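Flisura opens repair room for used desktop computers

PRESS RELEASE, May

Flisura, the repair workshop of the Andreadis business park, has opened a new room where used desktop computers are cleaned, tested and prepared for a second owner. The room has 3 workbenches and will receive machines from offices and schools of the region.

Every computer is opened before anything else is decided. The technicians remove the dust, look at the cables and connectors, and check the circuit board and the expansion slots. Parts which can still serve stay in their place.

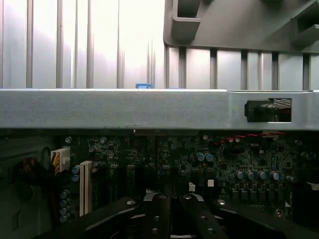 "Many people believe that an old computer is finished when it becomes slow," says Fotini Karamanlidis, head of the workshop. "Often it needs only more memory and a good cleaning. We want to give back 300 machines in our first year."

The metal cases are also kept whenever it is possible. Latches and covers that are missing will be taken from a stock of spare parts, which was given by the firm Takus and today fills 61 boxes.

Owners who bring a computer receive a written report within two working days. The price of the inspection is 60 euros, and this amount is deducted if the repair is ordered.

The room is open from 9 in the morning until 5 in the afternoon.

Contact for the press: Efthymia Vasilakis, Flisura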